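Tuning the grasp-point head on the sock rack task, continued from the Tallov setup page. You need the base checkpoint and 1064 labeled wrist frames.

## Step 3: Fit the offset

1. Freeze the encoder. Train only the offset head, batch size 8, for 130 epochs.
2. Label the grasp point on the fabric below the clip jaws — never on the clip itself.
3. Replay the held-out frames and check the predicted point where a sock hangs from a clip between the fingers.
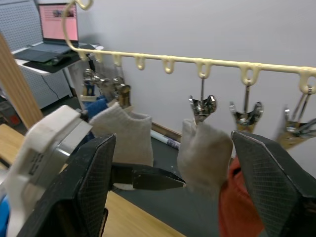 4. If the median error is over 26 pixels, relabel and repeat from item 1.

Neighboring clips are the usual source of error. Okafor's mask script removes most of them.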